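January, bench 2, afternoon

Picked up where Taha Hamdy left off with the clear box. His note says the seams on the last one hazed when he wiped them, so I went back to a dry cloth and left the solvent in the cabinet. The Mahmoudi sheet scratches if you look at it wrong. Keep the film on until the last panel is in.

Cement was the Arnirton thin one, applied with the needle bottle. Fixture time on the scrap pieces was 32 seconds, then I left them clamped while I did the paperwork for the Pekunska order. Low front went together first, then the taller back section. I would do it in the other order next time — reaching into the rear corners is awkward once the front is closed in.
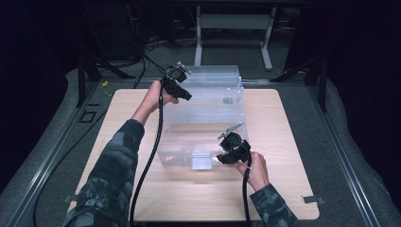 Edges still need a pass with the scraper before anyone handles it much. I want the small cube at the front left alone until we settle on its position. Flaninby asked for it centered, but their drawing shows it a little to one side and the two dimensions don't add up. Sent them a question, no answer yet.

Keep using the wood board under it. The bare table marks the bottom panel, and the board is easier to turn when you want to get at the back.

Stock: one full sheet left plus the offcut, 245 mm wide, standing behind the saw. Enough for a spare front panel. Needle tips are down to 8.

To do
— scrape and flame a test edge on scrap, compare
— ask Taha which cloth he used
— label the offcut

Stopped at 4:30. Clamps are back on the rack.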